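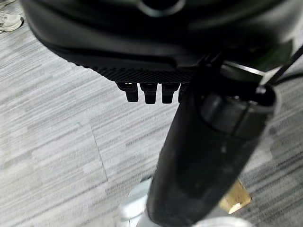 HELP WANTED / PART TIME & SHORT TERM

Produce display setters, Weruvthorpe

Drullis is looking for people to stock, sort and straighten a produce display at our Oberholzer Street unit. Start in August. Mornings mostly, some afternoons. No retail experience needed but tell us if you have it.

The job: open wooden bins, each one gets its vegetables. You fill them, face them, tidy them, empty them, fill them again. Cucumbers, carrots, sweet potatoes, tomatoes, long beans, bitter gourds. Then baskets, then cloths for the baskets. Then back to the bins. It's repetitive and we'd like you to know that going in.

Hours
Doors at 9 a.m. Sessions are 90 minutes with a break between. Most people do two sessions a day, you can ask for one. Please be on time, the lead can't start the set until the whole group is in.

What you'll be doing
Filling bins from the crates to the layout sheet
Pulling strays. A carrot in with the gourds goes back to the carrots
Turning tomatoes stem up when the sheet says so
Laying long beans the same way round, back to front
Lining baskets with a cloth and packing them to a short list
Unpacking same
Putting out and collecting the wood blocks
Sweeping up after, carpet gets bits on it

Block work is slower and suits people who like fiddly things. Blocks come out of the tray, stand where the sheet says, go back in the tray. Some tilt. If one keeps falling over leave it and tell the lead, don't wedge it with cardboard (this has happend more than once). 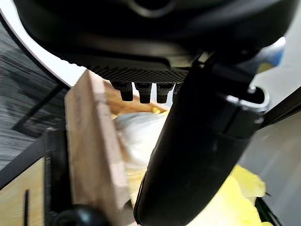

Block work. Pale wood, left unfinished.

Who we want
Steady people. Fine with being on your feet. Able to bend down to a low bin and get up again a lot of times in a morning. Decent grip, both hands, left handers very welcome as we are short of them. You should be able to tell a cucumber from a bitter gourd, we will show you if not.

Must be 18 or over. Students ok. Retired ok. If you did the spring round with Gorkora you can apply again, just write "returning" at the top and skip the part about previous work.

Not a good fit if you need to be on your phone. Phones go in the lockers. Also not great if you hate being asked to redo a bin that already looks fine. You will be asked to redo it.

Pay
Hourly, paid at the end of each week by bank transfer. Training session is paid at the same rate. Bus fare back if you bring the ticket, parking is free behind the building but the gate sticks so push hard.

Baskets
New this time. Every setter does a turn on baskets. Cloth goes in first, flat as you can get it, corners in, then the goods. Handle up when it goes back on the shelf. The yellow cloths are for baskets only, please do not wipe anything with them. There is a roll of paper towel for that by the sink.
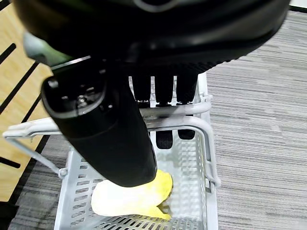
Weruvthorpe Work Sheet, Vol. 2, No. 9

DRULLIS DISPLAY SETTERS, continued

What to wear
Flat closed shoes. Sleeves you can push up. No loose bracelets, they catch on the bean bundles and the lot comes out on the floor. Aprons are here, sizes run small so bring your own if you have one you like.

How to apply
Email or drop a note thru the door at the unit. We need:
name and a phone number that you answer
which mornings you can't do
left or right handed
anything about lifting or kneeling we should plan for

No resume. Please no resumes. A few lines is plenty.

We call back within two weeks. If you haven't heard by then call the Gorkora desk and ask for display, they keep the list for us. Places are limited and we fill them in the order we get them, with a few held for returning people.
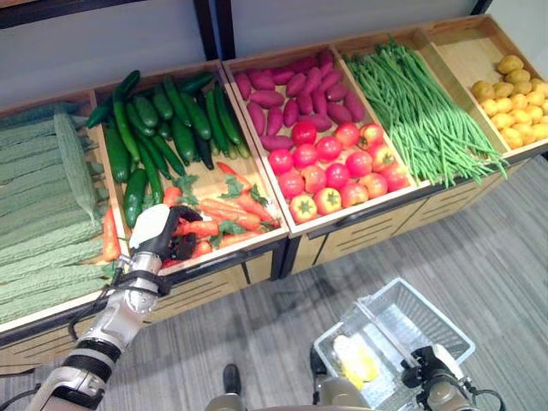 Produce bins at Oberholzer Street: gourds far left, then cucumbers with carrots, sweet potatoes and tomatoes, long beans.

Couple of things people ask

Can I bring a friend? Yes, apply separately, say so in both notes.

Do I have to learn the layout? No, sheet is on a clipboard. It changes.

Is there coffee? Yes. Not near the bins.

Can I do baskets only? Ask. Probably not the first week.

Entrance is the side door, not the loading door. Ring and wait, it's a long hallway.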